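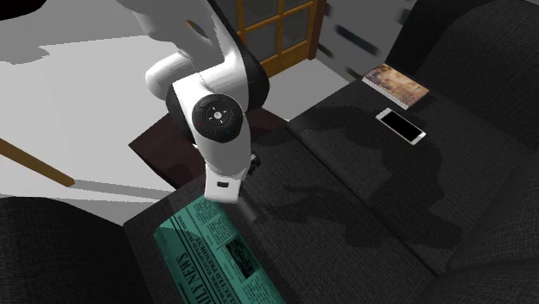 周五去了一趟 Coltevham,看 Clulden 的开放日。主要记仿真评测那一场,其余几场一笔带过。没有拿到幻灯片,参数凭笔记,错漏在所难免。

## 场地与安排

活动在 Bùi 楼二层,上午实机,下午仿真。上午的实机演示是料箱分拣,围的人多,节拍看不清,我站在后排只听到了气阀的声音。下午换到走廊另一头的小教室,人走了一多半,投影幕正对着门,关灯之后对比度勉强够用。

仿真平台叫 Mukow,是他们内部用的评测环境。主讲先花了不少时间解释它和训练环境的关系:训练数据主要来自真实遥操作,Mukow 只用来评测,不往里回灌数据。这一点我觉得值得单独记下来。很多团队在同一个仿真器里训练又在同一个仿真器里打分,曲线好看,但读数的含义很难说清楚。

## 任务设定

演示选的是沙发场景。单臂固定在沙发前方的台座上,末端是一只黑色的多连杆夹爪,操作区域就是坐垫表面。坐垫上散放着手机、书一类的日常物品,策略根据一句文字指令去找对应的目标物,夹起,再放到指定位置。

选沙发有点刁钻。桌面抓取的常见假设在这里大多要打折扣:

- 支撑面不保证水平,坐垫之间还有缝;
- 织物颜色很深,深色目标物与背景的灰度差很小;
- 靠背和扶手限制了手臂的进入方向,腕部姿态的可行范围比桌面窄;
- 手臂自己的影子会整片落在坐垫上,随动作移动。

最后一条是主讲反复强调的。影子在外部视角里面积很大,形状又不规则,早期版本的策略会在影子边缘附近犹豫,末端来回小幅摆动,看上去像控制器增益没调好。他们一开始也确实去查了控制器,查完没有问题,后来把渲染里的阴影关掉,摆动消失,才确认是视觉侧的事。

坐垫的物理模型是刚体。有人当场问为什么不做软体,答复是算力不允许,而且接触参数标定不出来,做了也不知道像不像。我同意这个取舍,不过它意味着所有涉及下压的动作在仿真里都偏乐观或者偏悲观,方向取决于具体物体。扁平物体从软垫上夹起来的时候,真实沙发会让指尖陷下去一点,反而好夹;刚体模型里指尖直接顶住,容易触发力矩保护。

## 视角

Mukow 同时输出外部相机和腕部相机两路画面,策略两路都用。外部相机负责粗定位,末端接近目标之后主要靠腕部。

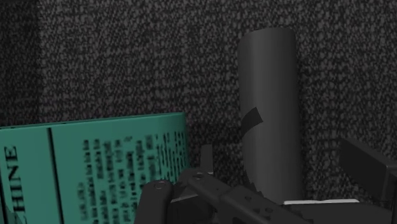
*腕部视角:深灰色圆柱位于两指之间,左侧是带印字的绿色物体。*

腕部这一路的难度比我预想的高。深色织物的纹理在近距离被放大,颗粒感很强,灰色目标物表面又没有可读的文字,能依靠的特征只剩轮廓和很弱的明暗过渡。旁边的绿色物体颜色饱和,特征集中,对编码器来说显眼得多。主讲放了一段注意力图,在接近阶段,权重有相当一部分落在绿色区域上,目标物反而分得少。

他们的解释是这未必有害。颜色鲜明的邻近物体可以充当参照,帮助策略判断相对位置。我对此保留意见。如果参照物在评测时总和目标物相邻,策略学到的可能就是两者的共现关系,挪开参照物之后表现会怎样,需要单独测。我问了,答复是测过,成功率有下降,没有给具体数字。

夹爪自身在腕部画面里占的面积也不小,连杆和指节会挡住目标物下端。遮挡随开合角度变化,闭合到一半的时候最严重。策略在这一小段里基本是开环的,靠前几帧的记忆往下走。控制频率是 20 Hz,动作按块输出,块与块之间做了插值。块的长度我没记下来,当时翻页太快。

## 评测数据

完整评测集是 3148 个回合,其中 3000 个由场景生成器自动采样,其余是人工挑出来的困难布局。困难布局的挑选标准有三类:目标物贴近扶手、目标物靠近坐垫缝、目标物与织物颜色接近。一个布局可以同时属于多类。

自动采样的部分只随机化物体位姿、光照方向和相机外参的小扰动,背景和沙发本身是固定的。我认为这是整套评测里最弱的一环。沙发换个颜色,上面关于灰度差的讨论就要重写。主讲承认背景多样性不够,理由是每个背景要人工检查光照是否一致,人手不足。

成功判据分两级。第一级是目标物离开坐垫并保持一段时间,第二级是放置后静止且位姿误差在阈值之内。报告里的总成功率用的是第二级,第一级只用来定位失败发生在哪个阶段。这个做法比较干净。

现场连续跑了 13 个回合,布局由观众从列表里点。点的人显然都不打算手软,大部分选在扶手旁边。失败的几次我记了类型:

1. 夹取点偏向物体一端,抬起后转动,滑落;
2. 指尖落在目标物旁边的坐垫上,闭合后空夹,策略没有重试,直接执行放置;
3. 腕部接近扶手时逆解跳变,仿真里触发关节限位,回合终止。

第二种出现得最多,也最值得说。策略没有从画面里识别出手里是空的,说明夹取是否成功这个信息没有被有效利用。夹爪开度是有反馈的,作为状态量输入进去了,但训练数据里空夹之后的恢复片段太少,模型大概学成了闭合之后就该抬起。补一批带恢复动作的遥操作数据应该能改善,他们说已经在采。

第三种属于运动学问题,和学习没有关系,换一个带冗余处理的求解器即可。

## 渲染与实机的差距

最后一段对比了仿真与实机的排名一致性。做法是拿若干个不同阶段的检查点,分别在 Mukow 和实机上评测,看两边排名是否吻合。绝对成功率对不上,仿真偏低,这在意料之中,要紧的是排序。

从给出的散点看,中间段吻合得不错,两头散。表现最差的几个检查点在实机上并没有那么差,表现最好的几个在仿真里拉不开差距。如果只用它来淘汰明显不行的版本,门槛要设得低一些,免得误杀;如果要用它来选最终上线的版本,目前的分辨率不够。 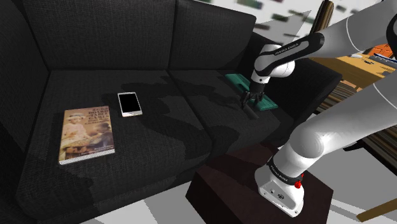 博文草稿发到群里之后,有人回了一段:排名一致性不能只看散点,检查点之间本来就高度相关,同一条训练曲线上取出来的几个点,排序对得上说明不了多少问题,应该换不同架构、不同数据配比的模型来比。另外实机每个检查点跑了多少回合也要写清楚,回合太少的话误差条能盖住整张图。

这个意见我接受。回头翻笔记,散点图上确实没有画误差条,检查点是否来自同一次训练也没有说明。我已经写邮件去问,有答复再更新。

## 几条零散的记录

- Mukow 的渲染和物理是解耦的,物理步长远小于渲染间隔。接触抖动在画面上看不到,查日志才能发现,调试时容易漏。
- 指令文本用的是固定模板,没有做同义改写。提问环节有人要求换一种说法试试,主讲换了,手臂去了手机那边。主讲把指令改回模板,继续讲。
- 腕部相机的曝光在仿真里是固定的,实机是自动曝光。末端靠近深色织物时,实机画面会整体变亮,仿真不会。这一项差异我认为比阴影更值得优先处理,模拟自动曝光的成本也低。
- 摩擦系数统一取一个值,所有物体共用。第一种失败(夹住后转动滑落)对这个参数极其敏感,统计里应当拆开。
- 评测代码计划开放,时间未定。场景资产因为授权问题不一定能一起放出来。

回程的火车晚点,在站台上把笔记整理了一遍。下次如果还办,我会带上自己的一组检查点,问能不能在他们的困难布局上跑。对方口头上没有拒绝,需要提前把动作空间的格式对齐:他们用末端增量,我这边是关节绝对量,中间要写一层转换,姿态部分用的是哪种旋转表示还要再确认。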